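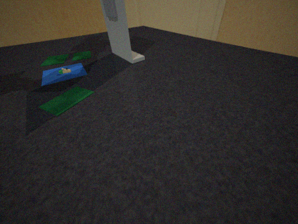
4.2 Clearing small items from the floor

Figure 3. A start state of the clearing task in the Flevum simulator. Two small items lie on the blue tile; the green tiles are left free.

The second group of tasks concerns the floor. In the interviews of Section 2, people named floor work more often than any other chore they would like to give away, and it was also the work for which the shop owners in Kirkero had already tried to buy a machine. We therefore wanted a task which is simple to state and which still contains the difficulty of picking up small things of irregular shape.

The task is the following. One or more small items lie on a colored tile, and the arm must move each of them to another tile that is named in the instruction. The tiles are flat and they are considered part of the floor, so the arm should not push or turn them. In the start state of Figure 3, a tan item of rounded, irregular form lies on the blue tile with a smaller green piece directly beside it, and the two partly touch. Such a state we call "crowded". It is counted separately from the states in which all items stand free.

We generated 2873 start states. After removing those in which an item was outside the reach of the arm, 1461 remained, and 19 of these were kept apart for tuning the grip force. The position of the lamp was changed between the states, and the shadow of the arm was not removed. In an earlier version we had rendered the floor without shadows, and the results were much better than what we later saw on the real arm in Ljungberg. A shadow from the arm may fall over several tiles at the same time, as it does in Figure 3, and a green tile in the shadow has a color quite different from a green tile in the light. For a person this makes no trouble. For the detector it was the most frequent source of error.

The controller Irna solved most of the free states but less than half of the crowded ones. We looked through the failed trials by hand and found two main types. In the first type, the gripper closed over both items and carried them together to the goal. This would perhaps be acceptable for a person who only wants a clean floor, but it is not acceptable when one item is a screw and the other is waste. In the second type, the item was found correctly, but the goal tile was confused with another tile of the same color. Longer training reduced the second type and had almost no effect on the first.

It can be discussed whether such a task says something about a real household. Our floor is flat and dark gray with only a fine speckle, and there is no furniture on it. Margit Grønli, who supervised the trials in Ljungberg, remarked that the kitchen floors she visited never looked like this. We agree with the remark. On the other hand, a machine that cannot separate two touching items on an open floor will hardly do it under a table — and for this reason we consider the task a lower limit of what must be solved before the chore can be given away.

The trials with the real arm are described in Section 5.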